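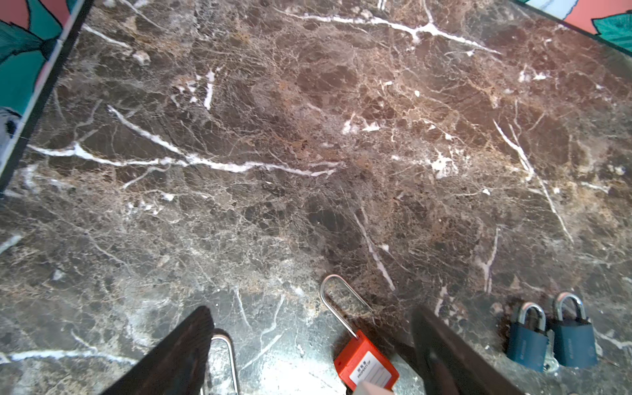
4.2 Trading down in the simulated draft

We model the draft as a sequence of choices in which each team may keep its pick or exchange it for two or more later picks. The prospect values come from the Kirkell scale, where the first selection is worth 1000 points and the value falls quickly after the first round. Each draft was simulated 200 times with the Plornine software, and the teams were given the same roster needs at the start of every run.

Teams with many late picks gained the most from moving down, but only when their scouting error was small. When the error was large, the extra picks did not repay the lost value of the early one. This agrees with the earlier result of the Atallah model - although that model did not allow a trade during the round.

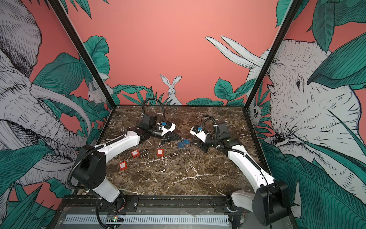 A trade needs agreement from both sides, and this is the weak point of most draft models. The two teams approach from different positions and must come to one price. It is like the two arms above the brown marble table, which start at the left and the right and meet with their grippers in the center. In our runs the offers closed to within 85 points before a trade was accepted, and wider gaps were left without a deal.
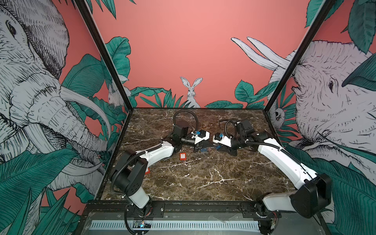 Figure 3. Two arms reaching toward each other over a small red object.

We repeated the test with the Trirex price rule. The number of trades became lower, while the order of the teams by total value stayed the same.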